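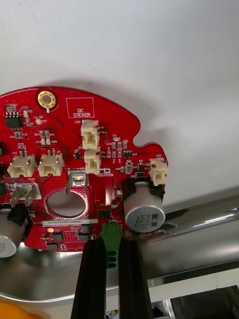 3.2 Connectors, labels and access on the control boards

The second part of the study looked at how easily a repair worker can find the right connector on a control board while the board is still in place. Earlier work in our group (Section 2) dealt with boards laid out on a bench under good light. In a repair shop the board is more often left where it is, and the worker leans in from one side with a lamp.

All boards came from appliances handed in at the Fankhauser repair shop. Domenica Schnyder and Reto Thaler picked them by one rule: the wires had to be off and the board had to be free of visible burn marks. Boards with a coating thick enough to hide the printed labels were left out. We didn't ask whether a board still worked, as the tasks only called for finding and naming parts.

Figure 3. Control board with its wire connectors free. The board is held flat against a curved stainless steel surface. J20 is the upper connector of the vertical pair in the center; J16 and J9 sit side by side on the left, and J22 is on the notched lobe at the right.

The board in Figure 3 is typical of the group we called "mixed layout." Its connectors are the same cream-white plastic, and a worker who has pulled several plugs at once gets no help from color. The outline of the board does help. Because of the notched lobe, J22 is hard to confuse with anything else, and no participant named it wrongly. J16 and J9 caused more trouble. They are next to each other, and several participants read one label and then pointed to the other connector.

The printed labels are the only firm guide, and their size varies a good deal. The words "QC STICKER" are set inside a white outline and can be read without effort. The labels for the small resistors and capacitors, such as R22 and C41, are tiny. Participants who wore reading glasses for close work often moved the lamp before trying to read these, and Theresia Aebischer suggested that we record lamp movements as a separate measure. We did so from the second session on.

Ground points were handled separately. On the board in Figure 3 a silver spade terminal near the left edge has "GND" printed above it. A second spade terminal stands near the middle. Participants were asked to name the ground terminal before touching any connector, in line with the shop's own work sheet. Most looked for the letters first. Those with long shop experience tended to go straight to a spade terminal and check the printing afterward, and on boards with two terminals this sometimes sent them to the other one first.

Each participant had 40 seconds per board. The time was set after a trial run on a Tuesday, when Embla Westerberg found that longer limits made little difference to the answers. A connector counted as found when the participant gave its full label aloud and pointed to it with a plastic probe. Correct label with wrong connector was scored as an error, and so was correct connector with wrong label. We kept the two kinds of error apart in the tables, as they call for different changes in board design.

Answers were scored by Liesl Reisinger and checked against the board by a second reader. Where the two disagreed, the audio was played again and the first label spoken was used.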